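**Tostberg council backs repair scheme for household appliances**

Residents of Holtport and Tostberg will be able to have small kitchen appliances checked and mended at a fixed price from May, under a scheme run by the repair workshop Arellano.

The scheme covers kettles, toasters, food mixers, blenders, irons and hand-held vacuum cleaners. Each item will be inspected for a flat fee of 18 euros, which is taken off the final bill if the owner goes ahead with the repair. No repair will cost more than 50 euros without the owner's written agreement.

Arellano ran a trial in Nurnitz last year. Over the trial period it took in 412 appliances, and some 400 of them were looked at within two weeks of being handed over. The most common faults were worn seals, broken switches and damaged flexes.

"People bring us things they have already replaced once and don't want to replace again," said Noemí Cárdenas, who manages the workshop. "A seal costs very little. The trouble has been finding one, and finding someone who will fit it."

The workshop has now agreed terms with two parts suppliers and will keep the most requested items in stock – mainly seals, lids, drive couplings and switches. Parts can also be bought over the counter by anyone who prefers to do the job at home.

Blender owners are asked to bring the base, the jar and the lid together, as faults in one part are often caused by wear in another.

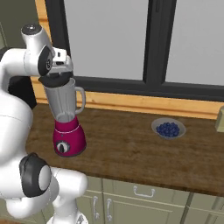
## How to use the scheme

Appliances can be handed in at the Holtport library or at the Tostberg town hall reception between 9 a.m. and 4 p.m. Items should be clean, unplugged and labelled with the owner's name and telephone number. Labels are available at both desks.

Owners will receive a call or text message with the price and the expected waiting time. Anything not collected within two months of that message will be recycled.

Microwave ovens, fridges and gas appliances cannot be accepted. Appliances still under guarantee should be returned to the shop where they were bought.

Jaqueline Manríquez, who oversees waste services for Tostberg, said the council would review the scheme after its first year. "We want to know what comes in, what gets mended and what it costs," she said. "If the figures hold up – and the Nurnitz ones did – we will look at adding a third collection point."

Repairs carry a six-month guarantee on parts and labour. Price lists are available at both collection points and from the Arellano workshop.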